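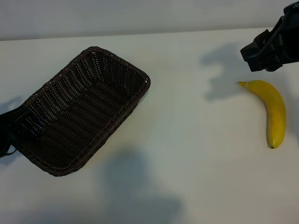

Dark brown wicker with a braided rim, ready to be filled.

The Basket Goes on the Table First
October 4, 2023
By the Mykhailiuk household desk, Floletti Newsletter

I have become a basket person. It started in May, when I cleared out the hall closet and found that most of the mess was made of small stuff with no home: gloves, dog leashes, a flashlight, three kinds of tape, the sunscreen we could never find when we wanted it. I put an empty basket on the table, started dropping things in, and by lunch I could see the closet floor again. I was thrilled! I have been doing every corner of the house the same way ever since.

So this month's home item is all about the plain woven basket, and how to get more use out of the ones you already own.

Start with it empty. I mean completely empty, tipped upside down over the trash can and given a good shake, since a tight weave holds on to crumbs and lint like you wouldn't believe. A soft paintbrush (an old two-inch one is perfect) gets down into the corners. If it's still dusty, go over it with a barely damp cloth and let it air out overnight before anything goes back in.

Then set it on a clear table, not on the floor. You can get at it from all sides, and your back will thank you. I like to turn mine at an angle so the long side faces me and there's still room next to it for a sorting pile.

A rectangular basket is my favorite shape by a mile. Round ones are pretty, but folded things fight with them. In a rectangle you can stand dish towels on edge like files in a drawer, and suddenly you can see every one of them. Hand towels work this way too, and so do kids' T-shirts if you fold them small. Rolled socks will fill the gaps at the ends.

Dark wicker is wonderful in a pale room, by the way. We have light gray walls at the Mumira Street house and for years I bought white bins that just vanished into them. One brown basket warmed up the whole shelf!

A few readers wrote in after the spring issue to ask about snags. If you're storing knits, line the basket. An old pillowcase does it: lay it in flat, push it into the corners, and fold the open end over the rim. Anything small enough to work its way into the weave (hairpins, thumbtacks, those tiny screws) wants a jar with a lid, and the jar can go in the basket.

As for labels, a luggage tag tied on with kitchen string holds up better than anything sticky. I've tried the sticky ones. They curl up and drop off inside a week.

The Ciltis swap shelf is taking baskets again this fall, any size, as long as the bottom is sound. Give yours a press with the flat of your hand before you bring it over. If a strand has popped loose at the rim you can often tuck it back in with a blunt knitting needle, and a dab of wood glue will keep it there.

Next issue I'm tackling the linen cupboard, which has 76 napkins in it and I use maybe six. Send me your folding tricks, please!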